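4.3 Resealing a stone-look benchtop

Damix Benchtop Sealer is supplied in a 496 mL bottle. Allow one bottle per coat for an average kitchen. Do not apply if the room is below 10 degrees.

1. Clear the benchtop and wash it with warm water and a neutral cleaner. Rinse twice.
2. Leave to dry overnight. Check the colour around the sink cut-out, as damp patches look darker.
3. Mask the splashback, tapware and any aluminium trim.

Note: Marks that remain after washing should be treated as stains (see 4.5). Mottling in the surface pattern is normal and will not scrub out.
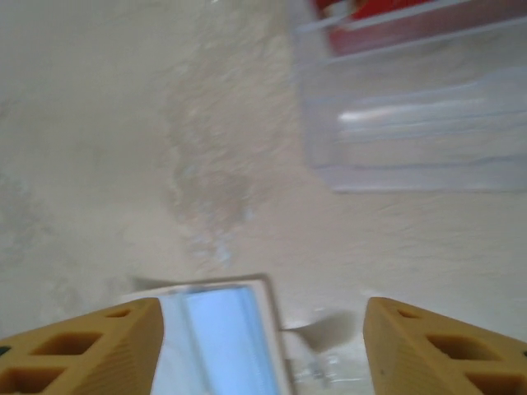 Figure 7. Cream benchtop with grey and tan mottling.

4. Shake the bottle and pour a small amount onto a lint-free cloth. Do not pour onto the benchtop.
5. Wipe on in overlapping strokes, starting at the end furthest from the door.
6. Wait 5 minutes, then buff off all residue with a dry cloth.
7. Apply a second coat after two hours.

Caution: Sealer left to dry on the surface turns cloudy and must be removed with Damix Stripper. Keep windows open and wear gloves. Lay used cloths flat outdoors to dry before putting them in the bin.

Keep the benchtop dry for 24 hours. Avoid vinegar and citrus cleaners for the first week.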